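Dustpan and brush

A dustpan and brush is a pair of hand tools for picking up dry dirt from floors, stairs and furniture. Sellers often describe the pair as a "complete cleaning system," a claim that is hard to take seriously, as neither tool lifts fine dust from fabric very well. 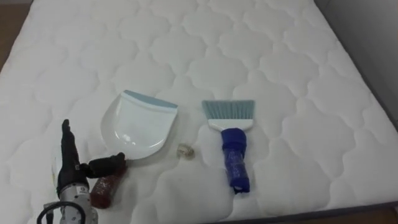 Quilted surfaces are a known weak spot. Crumbs settle in the stitched channels, and a soft brush tends to push them along the seam. The Larkisport maker Calberg advertised a bristle count of 894 as the answer, but published no test results. Its claim that a brush lasts for 700 uses is also unsupported. Short-handled pans remain common, mostly on account of price.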